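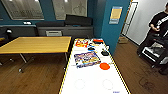
21 de agosto de 2026

La ludoteca Gosling reabrirá el lunes con una sala de clasificación renovada, según informó la entidad que la gestiona, la asociación Stellach. Las obras comenzaron en febrero y han costado 2520 euros, sufragados con las cuotas de los socios.

La sala, de paredes azul verdoso, cuenta con una mesa blanca alargada para revisar los juegos devueltos, que lleva una tira amarilla en cada lado largo. En paralelo hay otra de madera clara, destinada a preparar los préstamos.

El fondo reúne 2723 artículos entre juegos de mesa, puzles y piezas sueltas de recambio. Durante el cierre se han retirado unos 26 que estaban incompletos y no podían repararse.

«Antes se revisaba todo en el mostrador de la entrada y se formaban colas los sábados», explicó Mohit Kashyap, responsable de préstamos. La revisión se hará a partir de ahora en la sala y el mostrador quedará solo para entregas y devoluciones.

Cada socio podrá llevarse tres juegos a la vez, uno más que hasta ahora. El plazo de devolución sigue siendo de dos semanas. Los préstamos pendientes desde antes del cierre se pueden devolver sin recargo hasta final de mes.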